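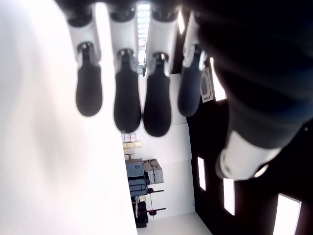

Robotic hand, white fingers with black fingertip pads.

Dornum Township
Standing Panel on Lobbying Disclosure
Minutes of the March meeting

Meeting opened at 6:35 p.m. in the upstairs room. Quorum was present. The chair took the agenda in printed order except that item 5 was moved ahead of item 4.

1. Minutes of the previous meeting

Approved with one correction. The line "the clerk's office confirmed that all entries were complete" was changed to "the clerk's office stated that all entries were complete." One member asked that the panel stop using "confirmed" for things it has not checked. No objection.

2. Contact register, first year

The clerk's office presented the annual summary. The register holds 2,180 entries of contact between outside parties and elected or senior staff. Of these, 129 name a paid lobbyist. The rest are logged under "general inquiry."

The clerk's office described this as a healthy level of openness. Two members did not accept that. A register in which nearly everything is a general inquiry does not tell residents much, and the category is chosen by the person being lobbied. The clerk's office replied that staff had been trained. Asked how long the training was, the clerk's office said it was a handout.

It was noted that no entry has been amended or challenged since the register began. The chair saw this as a sign of accuracy. Another member said it could equally be a sign that the entries go unread.

Motion: that the clerk's office draw 200 entries marked "general inquiry" and compare them with calendars and visitor logs, with the results to come to this panel before going anywhere else. Carried, one against.

3. Goicoechea parcel rezoning

The panel has no say in the rezoning itself. The question was whether meetings held before the application was filed should have been registered. Menum, the consulting firm acting for the applicant, wrote that its early meetings were "informational" and so outside the rule.

Members went through the letter. It gives 12 meetings and says no position was advanced at any of them. One member said it was hard to picture a firm paying people to attend a dozen meetings with nothing to say. Counsel advised that the rule as written does refer to "advancing a position" and that Menum's reading is possible, though not the only one. Counsel was asked whether any meeting at all would fall under the rule on that reading and said some would.

The chair reminded members that no finding has been made against the firm or the applicant.

Action: counsel to write to Menum asking for agendas and any slides or handouts from the meetings. Reply requested within the usual period. The panel did not vote on whether to send the matter on.

5. Online filing system (taken early)

Pasteo, the vendor for the proposed filing system, sent a written proposal and did not attend. The proposal says the system will flag undisclosed contacts automatically. Members asked how a system can flag a contact that has not been entered in it. The clerk's office did not know and will ask.

The price covers the first year only. A member asked for the price of the second year and was told it would be "in line with" the first. The member asked that the minutes show no figure was given.

Deferred. The panel wants a working demonstration using the township's own entries — not sample data — before it looks at this again.

4. Cooling-off period for former staff

Draft language was circulated late and several members had not read it. Short discussion only. The draft bars former senior staff from lobbying the township for a year but exempts "advice given without charge." One member said that exemption would swallow the rule, as advice can be free while other work is billed. The drafter said the intent was to protect people helping neighbors with permits. It was suggested the draft say that instead.

Returned for redrafting.

6. Public comment

Three residents spoke. One asked why the register is posted as scanned pages that can't be searched. The clerk's office said a searchable version was planned. The resident said this was also the answer last year. One spoke in favor of the cooling-off rule. One spoke about leaf collection and was directed to the public works office.

7. Other business

The chair proposed a statement for the township newsletter saying the register was "working as intended." After discussion the statement was held until the comparison under item 2 is done.

Meeting closed at 8:50 p.m.

Draft minutes, subject to approval at the next meeting.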